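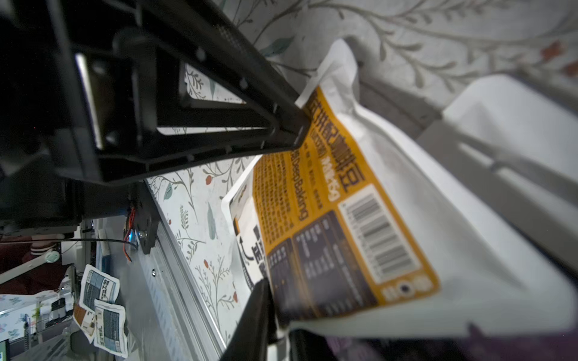
Reviewers at Clilura reported that the Jiltari 52 held its tension through a full preseason, and that the only part they had to replace was one ground peg lost in long grass. They asked for a heavier bag. The current version has one.

Jiltari 52 Training Rebounder

The Jiltari 52 is a single-sided rebound net for soccer, intended for passing, first-touch and goalkeeper work. The name comes from the mesh: 52 mm knotted squares, small enough to return a size 4 or size 5 ball without the panel of the ball catching in the net. It isn't a goal and shouldn't be used as one in matches.

The frame is powder-coated steel tube, joined with spring buttons. The face adjusts to three angles. The steepest setting returns a driven pass along the ground; the middle setting lifts it to knee height; the shallow setting sends it up for volleys and catching practice. Change the angle with both side pins out and the net tension released by one notch.

Specifications

Face height: 810 mm
Mesh: 52 mm, knotted polyethylene
Net attachment: 16 elastic loops with hooks
Weight with bag: 13 kg
Angle settings: three
Surfaces: grass, artificial turf, indoor court (rubber feet required)
Assembly: one person, no tools

In the bag

Frame sections, net, elastic loops, four steel ground pegs, two spare loops and a printed assembly sheet. Rubber feet for indoor use are sold separately under the Grireo name and fit all Jiltari frames made since the change to round tube. They do not fit the older square-section Fan model.

Use and care

Peg the rear bar first, then the front. On artificial turf use sandbags across the rear bar – pegs will damage the backing. Keep players off the frame, and keep the net out of reach of mower blades. Loops lose stretch with sun exposure and should be replaced as a full set. The net can be hosed down and must be dried before it goes back in the bag.

The frame is covered against weld failure. Nets, loops and pegs are treated as wearing parts – they are stocked individually and can be ordered with the frame number stamped on the rear bar.

We use cookies to remember your cart and region. Accept / Manage settings

Comments (3)

leftbackdrills
Good return on the steep setting. The middle one is a bit dead with an underinflated ball. Pump them up first.

Marsh U12
Does the net from the Fan fit this frame? The hooks look the same.

Jiltari Support
It doesn't. The Fan net is narrower and uses fewer loops. Order the 52 net.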